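Print this message | E-mail this message

Subject: Re: [supper-list] Braise night, and what to do about the onions
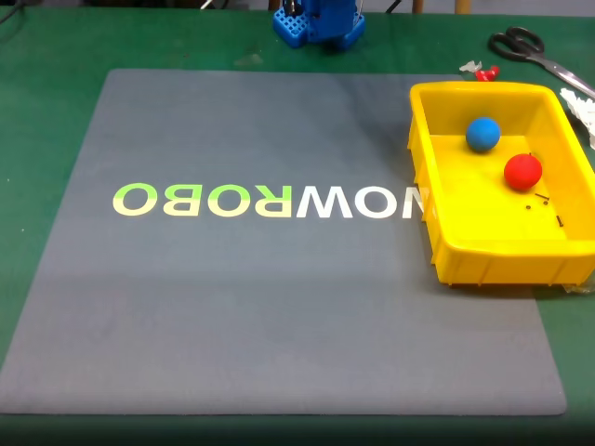

Gray mat on the green table.

Hi all,

I have let this thread sit for a few days in the hope that somebody calmer would answer it. Somebody calmer has not. So I will take the points in order, with the original quoted for those of you who delete everything on arrival.

> I followed the braise recipe from the June supper to the letter
> and it came out gray and tough. I used the lean cut because it
> was on sale. I also skipped browning the meat since it all ends
> up in the liquid anyway. Is the recipe wrong?

I have a lot of sympathy for the phrase "to the letter," having used it myself about a cake I made without eggs. But let's look at the letter.

The lean cut is your first trouble. A braise wants the hard-working, ugly parts of the animal, with the seams of fat and the white stringy bits that make you wonder if you've been cheated. Those bits melt after a few hours and give you that sticky sauce people mop up with bread when they think the host has left the room. A lean cut has nothing to melt. It gets to the point where it's cooked and then it just keeps going, like a dinner guest with vacation slides. Buy shoulder or shank. It's usually cheaper anyway, sale or no sale.

Browning is the second. Yes, it all ends up in the liquid. The brown goes into the liquid too, and that is where most of the flavor comes from. Dry the meat with a paper towel, salt it, get the pot hotter than you're comfortable with, and put in a few pieces at a time. Then leave them alone. If a piece sticks when you try to lift it, it isn't ready to leave. When I did it for the June supper it took 38 minutes to get through all the batches, and I complained for every one of them, and I would do it again.

> Also the recipe says to cook the onions "until soft and golden"
> and gives 7 minutes. Mine were still white at 7 minutes. At 17
> they had some color. Who is right, me or the recipe?

You are. I typed up that recipe, and the 7 was a 17 in my handwritten copy. I lost a digit between the kitchen and the keyboard. The corrected version will go out with the next mailing, and I'd be grateful if those of you who wrote "7 min!!" in the margin of your printout would cross it out.

In my defense, every printed recipe I own lies about onions, and mine was only trying to fit in. Seventeen minutes over medium-low heat with a pinch of salt gets you gold on my stove. If you want the dark jammy kind, set aside most of a radio show. Yours may run hotter or cooler. Add a spoonful of water if the bottom of the pot starts to look scorched and scrape up whatever is there.

> Can I use the cooking wine from the supermarket? There is half a
> bottle in the cupboard left over from something.

No. I would like to be more flexible about this, but I once tasted the stuff straight and I remember it well. It's salted. You will reduce it for three hours and then wonder why your sauce tastes like a day at the beach. Get the cheapest dry red you'd be willing to drink out of a coffee mug. If you don't keep wine in the house, use stock and a small splash of vinegar at the end. It won't be the same dish, but it will be a good one.

For anyone who was at Daher's for the last tasting, the bottle people kept asking about was the Floltevetti. I used it in the June braise and it behaved very nicely. I also used it on the cook, who behaved less nicely but was cheerful. Daher's had it on the bottom shelf on the left, under the olives, when I was last in there.

> Last thing. My Fominum pot has a loose lid and a lot of steam gets
> out. Does that matter or am I being fussy?

It matters some. Steam that gets out is sauce you don't get to eat. Cut a round of parchment a bit wider than the pot and press it right down onto the surface of the meat, then put the bad lid on top of that. My own Fominum has had a wobbly lid ever since it met the kitchen floor, and the parchment trick has saved me the price of a new one. Check the level every hour or so. The liquid should come halfway up the meat – if you've got meat bobbing around in there like kids at the public pool, that's a soup, and you should serve it with a spoon and act like you meant it.

Keep the oven low. I go with 300 and a pot that barely burps. If it's boiling hard, turn it down. And let it sit overnight in the fridge if you possibly can. The fat comes up to the top and sets, you lift it off in one piece, and the next day the whole thing tastes like it was made by someone with more patience than you have.

Now for general business, as long as I've got you here.

The next supper is at the Ultgate hall, at the usual hour. We have the big oven but only 3 working burners, so if your dish needs a burner, please tell the list before you turn up with it. Last time we had a line, and there were words exchanged over a pan of gravy. Dishes that can be eaten lukewarm will be treated with great affection.

We are very well supplied with potato salad. We are always very well supplied with potato salad. If you were planning on potato salad, could I interest you in a green vegetable?

Two serving spoons and a glass pie plate are still at my house from June. The pie plate has masking tape on the bottom with what might be initials, or might be gravy. Write to me off the list and describe your pie plate convincingly.

And please, when you reply, trim the quoted part. The digest version of this thread has reached the point where the braise recipe appears in it four times, each with the wrong onions.

To the original poster: try it again with shoulder and let us know how it goes. The gray batch can be saved, by the way. Slice it as thin as you can across the grain, warm it in the sauce with a spoonful of mustard, and put it on toast. I've served worse to people I was fond of.

Your list keeper
September 2025

Print this message | E-mail this message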